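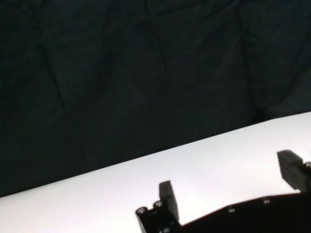 Fikeo cloth in near-black, behind a matte white tabletop.

Fikeo Backdrop Cloth and White Tabletop Set

We've been selling the Fikeo set at Atgate for a good while now, and it's still the one we reach for whenever someone writes in to say they have a corner of a spare room, a few small things to photograph or demonstrate, and no wish at all to build a studio. You get a wide, dark cloth to hang at the back and a plain white top to work on in front of it, and the two look wonderfully crisp together (we may be a little biased, we've looked at them a lot!).

The cloth is 107 inches wide, generous enough to go behind most tables with plenty left over at the sides. Hang it from a rail, a shelf or a sturdy curtain pole with the 8 clips in the box.
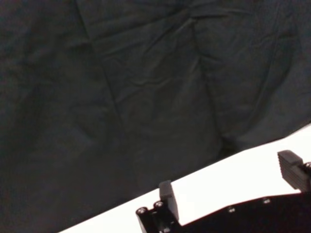 Draped loosely, with its soft folds left in.

People ask us all the time whether they need to iron it, and our answer is that it depends on how fussy you feel that day. It has a matte, slightly fuzzy surface, and you can let it hang in folds for a relaxed look or steam it on low and pull it snug if you'd like a flatter background. It looks nearly black in dim light and more of a charcoal gray, with the faintest touch of green, when there's more light on it. If you need a true jet black, do write to us before ordering and we'll gladly mail you a swatch.

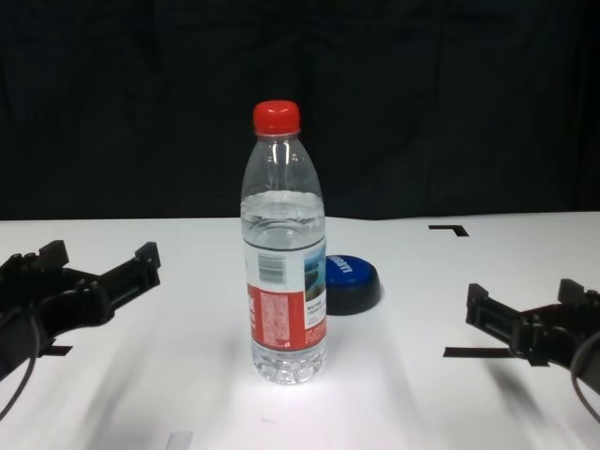
Clear plastic and a red cap on the white top.

The white top is matte and smooth, and we love it for clear and brightly colored things. Water bottles, jars, bath products, little gadgets: they all get a clean, pale base. Wipe it with a damp cloth and a drop of dish soap, and please keep scouring pads well away from it.

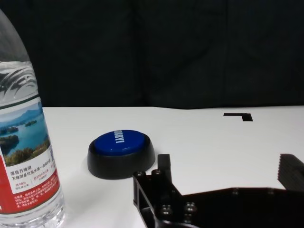
Water bottle and blue "EASY!" button, with the dark cloth behind.

If you'll be setting things down in the same spot again and again, a little tape on the top makes a handy corner mark. Choose a low-tack kind and it should peel off cleanly when you're done.

In the box: one backdrop cloth, one white tabletop, 8 clips, and a folded care sheet. The packed weight is about 13 pounds. The rail isn't included, but the Fuvex wall rail fits nicely and can be added at checkout.

Returns are welcome within 30 days, as long as the cloth hasn't been cut or hemmed. The next delivery from our supplier, Ní Mhurchú, is due in February, and orders placed before then will ship from the stock we have on hand.

Page updated Jan 26, 2018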